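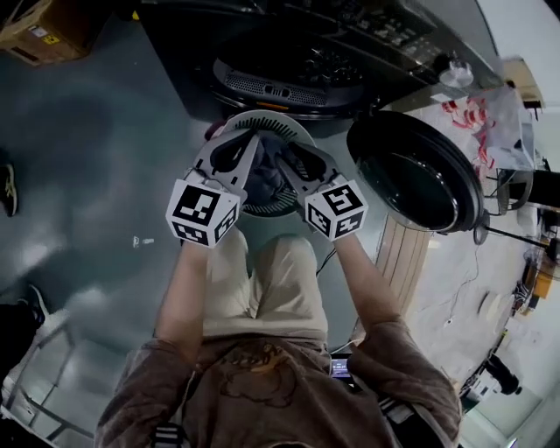 Handling and Gripping Group, Zallwood site

Hand-held grippers: Stendholm and Pacheco fingers compared

The group spent most of July on the hand-held grippers, which had been waiting for a proper comparison since the new fingers were delivered. The question was a narrow one: which finger set should go on the pairs used for two-handed recording, given that the same fingers will later be fitted to the arms.

Two sets were tried. The Stendholm fingers are the stiffer of the two, with a flat inner face. The Pacheco fingers bend slightly under load and close over a longer stretch of travel. Both fit the existing bodies without changes to the linkage, and both leave the marker cubes where they were, so the tracking calibration carries over.

The task list had seven items, all household objects. The most useful turned out to be the round white part with the slotted rim, held with a gripper on either side and with a cloth inside it. A rim of this kind gives the fingers very little flat surface to close on. If one side is pinched at a slightly different angle from the other, the part twists, and the operator corrects with the wrists. Those corrections end up in the recorded motion and are difficult to remove afterwards.

With the Stendholm fingers the hold was firm once made, but placing them took more care, and operators tended to stop short of the rim and try again. The Pacheco fingers were more forgiving on approach. They also let the part sag a little when it was carried at arm's length, and this showed up in the cube poses as a slow drift between left and right. On flat-sided objects the two sets could not be told apart.

Tracking gave more trouble than gripping. With the hands close together and turned inwards, one cube can hide the faces of the other from the head camera. Clindix, the pose software we run on site, fills short gaps by interpolation and marks long ones as lost. We have shortened the gap limit, so more recordings are now rejected, but the ones that pass are cleaner. Operators are asked to keep at least one face of each cube turned upwards during a carry.

For the time being the Stendholm fingers stay on the recording pairs. The Pacheco set goes to the bench arm, where grip force can be set directly and the sag can be measured — something that is not possible by hand. A version with a thin rubber facing has been ordered in four pieces, enough for two grippers.

Anyone booking the recording area should check the cable run at the waist before starting. A loose connector there stops the readout but not the recording, and the file then has to be thrown away.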